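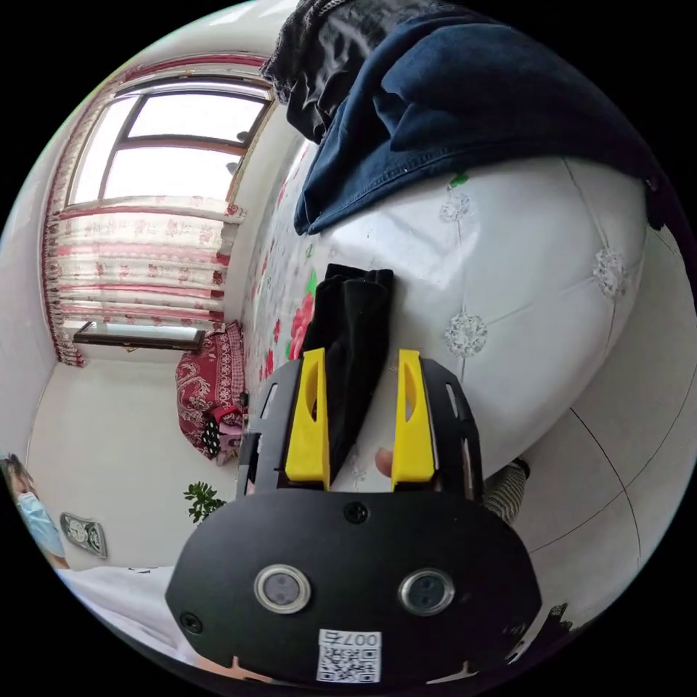 Handling dark fabric on the bed with a hand-held gripper.

Norkstead Open Day: Frequently Asked Questions

Who may attend?
The open day is free and open to the public. Children under 13 must be accompanied by an adult at all times. School groups should write to the visits office before the end of April.

When does it take place?
Doors open at 10:00 a.m. on Tuesday and close at 4:00 p.m. The last demonstration begins at 3:15 p.m.

Do I need to reserve a place?
General entry does not require a reservation. The household demonstration is limited to 30 visitors per session, and places must be reserved through the Norkstead website. Reservations are held until five minutes before the session starts.

What will I see at the household demonstration?
An operator carries out everyday tasks with clothing and bedding, using a hand-held gripper with two yellow fingers. The session is devoted to cloth, including picking up, lifting and laying down garments. A member of staff describes each step and explains how recordings of such work are used in training robots.

Why is so much attention given to clothing?
Cloth changes shape whenever it is touched. A shirt picked up by the hem and the same shirt picked up by the collar are two different problems for a machine. Dark garments add a further difficulty, as their folds can be hard to tell apart.
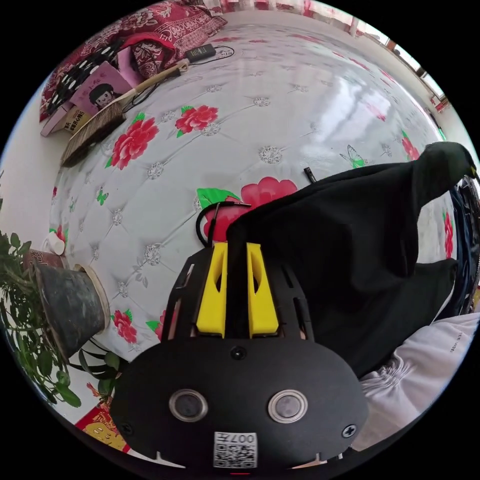 Bedding raises related questions. Prints, quilting seams and shiny surfaces all affect what a camera is able to record, and visitors are welcome to raise these points with the operator once the session has ended.

May I try the gripper myself?
Yes. Hands-on turns are offered in the Costel Room after each session. Visitors must be at least 8 years old. Rings and bracelets should be removed first. Please do not touch the lenses.

Who leads the sessions?
Sessions are led by Tuấn Mạch and the staff of the Tô Laboratory. Questions are taken in English and Vietnamese.

Is photography allowed?
Visitors may take photographs for personal use. Flash and tripods are not permitted. Please ask before photographing other guests.

Is the building accessible?
Step-free entry is by the east door. All demonstration rooms can be reached by elevator. Seating is available on request.

Where can I park?
The visitor lot has 151 spaces and is free of charge on the day. Buses should use the north gate.

Will food be available?
The Basico café on the ground floor is open until 3:30 p.m. Food and drinks may not be taken into the demonstration rooms.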